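Plindberg Repair Notes
January 8, 2019

Thread on drawstring bags and why the cord channel fails before the cloth does. Long one.

Most small bags that reach my bench have sound fabric and a torn channel. The cord saws at the opening every time the bag is closed, and the load falls on a few threads at the side seam.

I logged 374 bags up to the end of October. In 200 of them the first damage was within a finger's width of the cord exit. Bottom seams came second, handles third.

Cord matters more than cloth. Braided polyester is hard on cotton. Soft cotton cord is kinder but swells in the wash and then drags. I now use a flat woven tape from Caltico for anything under a pound of contents.

Stitch length: go shorter at the exit, normal everywhere else. Too short all the way around and you have perforated the cloth like a stamp.

A buttonhole exit outlasts a gap left in the seam. It takes four more minutes. On heavy cloth I put a scrap of twill behind it before cutting.

Lining is a separate problem. Cut it the same size as the shell and it bunches at the base, then gets caught when someone reaches in. Cut it slightly shorter and let it hang from the top hem. 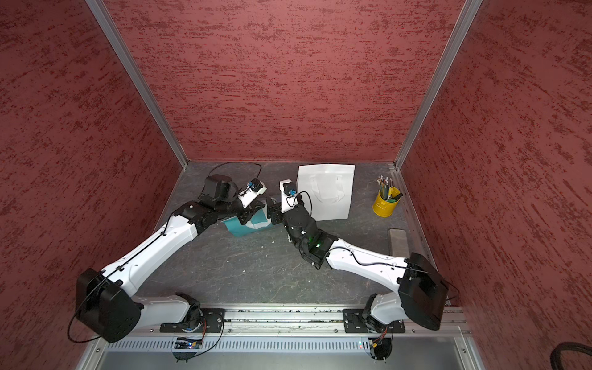 Mägi replied that a shorter lining takes all the weight and rips at the hem instead. Fair point for tools or coins. For those, tack the lining to the shell at both bottom corners and keep the two the same length.

Thread: I had a 4,000 yard cone of Jerkeo all-purpose and finished it on repairs alone. Even thickness, some lint. It held up on everything except waxed canvas, where I switched to a bonded nylon.

Wash before you repair — a channel sewn in unwashed tape will pucker when the tape shrinks. I redid nine bags before I started doing this.

Next thread will cover zipper ends. Measurements for the twill patch are in the October post.

Recent posts
Replacing elastic in a fitted sheet
Needle sizes for canvas
Twill patch measurements
Flat tape or round cord

Contact | © Plindberg | Back to top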